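Ticket 3714: Label printer at packing bench prints blank every other label
Product: Adeo desktop label printer
Site: Ditport, returns desk
Status: Closed (see last entry)

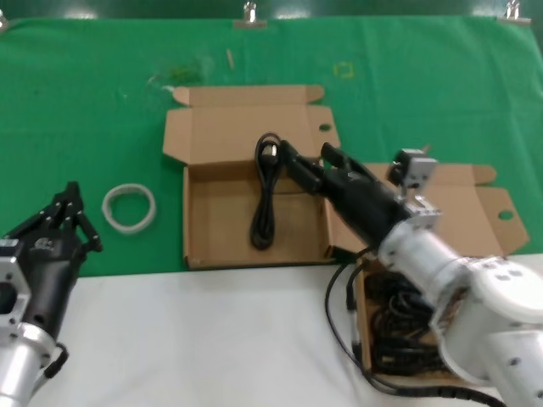
Opened March 8, 2026. The printer feeds two labels for every one we ask for. The first has the address on it. The second has nothing on it, and we are paying for both. It started after the stockroom switched us to the new rolls from Mahmoudi, which everyone upstairs swears are identical to the old ones. All the usual things have been done: off, on, off for longer, on again with a stern look. I also asked stores for a different cable, on the theory that it is always the cable, and one came in a brown cardboard box with a fold-back lid, coiled up in a long narrow bundle. It made no difference at all, but it is a very nice cable.

Reply from Cindness Support
Thank you for contacting us. Please confirm that the printer is plugged in.

Update from requester
It is printing. Badly, but with electricity.

Reply from Cindness Support
Thank you. Please print a configuration page by holding the feed button until the light blinks twice, then copy the values for Label Length, Gap and Media Type.

Update from requester
The light blinked three times and I got a page in what I think is Portuguese. Second try worked.
Label Length: 50
Gap: 0
Media Type: Continuous
I have not touched any of these. I did not know they were there to be touched.

Reply from Cindness Support
Media Type should be set to Gap for die-cut labels. With Continuous selected the printer can't find the edge of the label and may feed extra. Please change it in the driver under Printing Preferences, Advanced, Stock.

Update from requester
Changed it. Printed one label. Got one label. Printed a batch of 39 and got 39, so I went to lunch feeling like an engineer. Came back and it was doing it again. Media Type is back to Continuous.

Reply from Cindness Support
The setting may be getting overwritten by the shipping software at the start of each session. Which version are you running?

Update from requester
The About box says 488. Just that – no dots, no date. There is a button for checking updates, which is gray and has been since December.

Reply from Cindness Support
Build 488 sends its own stock profile on login. We have pushed the newer build to your machine. Please restart, run the calibration from the Tools menu, and leave the driver setting on Gap.

Update from requester
Restarted. Calibration used up five labels, all blank, which I assume is its sense of humor. No doubles through two logins and a full afternoon of returns. The old cable is back on the printer. Stores want the other one back, and they want it in the box.

Status changed to Closed by Cindness Support
Resolution: User error (settings)

Update from requester
Please reopen so I can object to the resolution code.

Status: Closed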